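The Open Afternoon at Clistdale

The doors opened at two, and by ten past Flor Nina had already given the safety talk to the first party. It had four parts. Do not stand inside the yellow line. Do not put coats on the benches. Do not touch an orange pad with a bare finger, as skin oil changes the friction. If something falls, leave it where it is.

The unit at Clistdale occupied the back half of a building that had once made window frames. Bonda owned the lease and the arms. Mirnis, which had paid for most of the rest, had asked for an open afternoon every September, and the request was written into the agreement between clauses on insurance and parking.

The visitors were parents from the primary school, a retired surveyor, two people from the council and a man from Prado, who had come to see whether the process was worth buying. He wore a visitor's badge like the others. Flor knew which one he was from the notebook.

She took them to the collection room first. The arms learnt from people, she explained, and the people did not wear gloves or sensors. They held a gripper in one hand and did the job with it. The gripper carried its own camera and a square marker on each finger, so that the opening between the fingers could be worked out afterwards from the picture. A single job done once was called an episode. The present job was called bottle, cabinet.

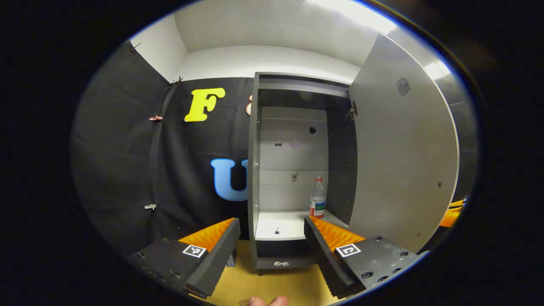 "Reach in, close, lift, withdraw," said Flor. "Then put it down, open, and go back to the start. An episode is spoilt if the operator stops to think."

"Why is it spoilt?" asked the surveyor.

"The arm would learn to stop there too."

He considered this and seemed to find it reasonable. One of the council people asked how many episodes were needed. Flor said the target for the cabinet was 3,000, and that they had accepted 177 that week. The man from Prado wrote down both figures and drew a line under the second.

"Accepted," he said. "Out of what?"

"Out of those that were recorded."

"You don't keep the other number?"

"We keep it. It isn't on the tour."

He wrote that down as well.

A girl of nine or so wanted to know if she could try. The agreement with Mirnis said that visitors could handle the equipment under supervision, and Flor had set aside the second gripper for it, the one with the worn trigger. She showed the girl how to hold it level and how to close it by degrees. A thin plastic bottle gave way if it was squeezed too hard, and the pads had ridges so that a light hold would do. Too high on the body and the bottle swung. Too low and the fingers met the shelf before they met the plastic.

"Where do I look?" said the girl.

"At the bottle. The camera looks where your hand goes."

She managed it on her third attempt. Her father clapped. Flor entered the three attempts on the sheet, with a V in the margin for visitor, and marked them all as not for training. The third had been perfectly good. It was smoother than most of what Flor herself produced after lunch, and she looked at the V for a moment before she turned the page.

The man from Prado had moved to the review screen, where the day's recordings could be stepped through one picture at a time. She went over and stood beside him.

"What am I checking for?" he asked.

"Both markers in view. The object between the pads before the fingers close. No change of direction on the way in."

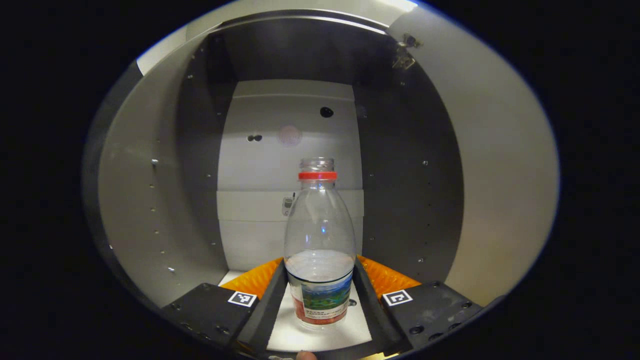 "And who decides?"

"I do, in this room. Another reviewer does it again without seeing what I said. Where we differ, it goes out."

"How often do you differ?"

"Less than we did in spring."

He stepped forward through the recording, then back, then forward again. He was slow, and she recognised the slowness. People who had only been sent to look at prices went straight to the end.

At half past three they all crossed the corridor to see the arm. It stood behind its guard in front of a cabinet of the same pattern, and it had been trained on last month's data, which Flor mentioned twice. The technician read out the start conditions. The arm moved to its ready position, waited, reached in and closed. It lifted the bottle, brought it clear of the shelf and set it down on the table. The visitors made the small noise that visitors make.

On the second run it did the same. On the third it reached in, stopped a hand's width short and stayed there for two seconds — she timed it on the wall clock — before going on to complete the job.

"It stopped to think," said the surveyor.

"Yes," said Flor.

"So somebody did."

The technician looked at the floor. Flor said that it was possible, that last month's set had been reviewed by one person only, and that it would be gone through again. The man from Prado did not write anything. He asked if he might see the number that was not on the tour.

She thought of clause 3, on confidential matters, and of the word "may" in it. Then she told the technician to run the arm once more for the children, and went to fetch the other sheet.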